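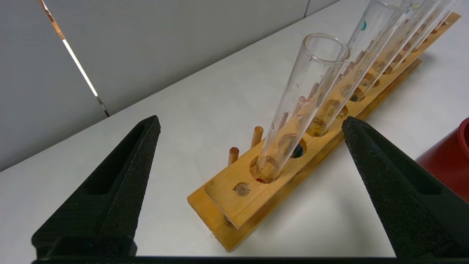
COMUNICADO DE IMPRENSA

Arrieta abre as portas do laboratório escolar em dezembro — inscrições já a decorrer

A Arrieta, espaço de oficinas de química para escolas, reabre em dezembro a sala de bancada. Obras acabadas, água ligada, mesas no sítio. Visitas a partir das 14h, entrada livre para turmas com marcação.

O material é de vidro e madeira, como antigamente. Tubos de ensaio transparentes, de pé num suporte comprido de madeira clara, prancha furada em cima e base em baixo. Madeira com manchas, vidro com restos acastanhados e uma gota azulada agarrada à parede do tubo. É material que se usa. A equipa quis manter os suportes antigos e não os trocar por plástico.

«Os alunos chegam e querem logo mexer em tudo. Muito bem, mas primeiro aprendem a pôr um tubo no suporte e a lavá-lo no fim», diz Araceli Esteban, coordenadora das oficinas. «A lavagem faz parte da aula. Escovilhão, detergente, água destilada, escorrer. Quem salta a lavagem repete a experiencia.»

Programa novo, preparado com a Bronix, que forneceu parte do vidro, e com a editora Staratau, responsável pelos cadernos de bancada. São 11 oficinas, de 55 minutos cada. Corantes, precipitados, indicadores caseiros com couve roxa, cromatografia em papel. Uma sessão inteira só para limpeza e arrumação do material, a pedido dos professores.

No último ano letivo passaram pela sala 489 alunos. Para este, as turmas são divididas em grupos mais pequenos, 14 alunos por bancada no máximo, bata e óculos obrigatórios. Batas há na casa, óculos tambem. Cabelo comprido preso, sandálias não entram.

Devendra Kanaujia, técnico do laboratório, trata dos suportes de madeira: «Lixa fina e um pano húmido, mais nada. As nódoas antigas não saem e não vale a pena insistir. Interessa é que os furos estejam certos e que o tubo não abane.»

As escolas podem levar emprestado um conjunto de bancada — suporte, tubos, pinça, escovilhão — durante duas semanas. Devolução com o vidro lavado. Tubos partidos comunicam-se na entrega, sem custos para a escola.

Inscrições na receção da Arrieta, edifício Drerkidport, piso térreo, ou através da secretaria de cada escola. Jornalistas que queiram assistir a uma oficina devem avisar na véspera, até às 17h. Fotografias aos alunos só com autorização dos encarregados de educação.

Contacto para a imprensa: Araceli Esteban, coordenação das oficinas, Arrieta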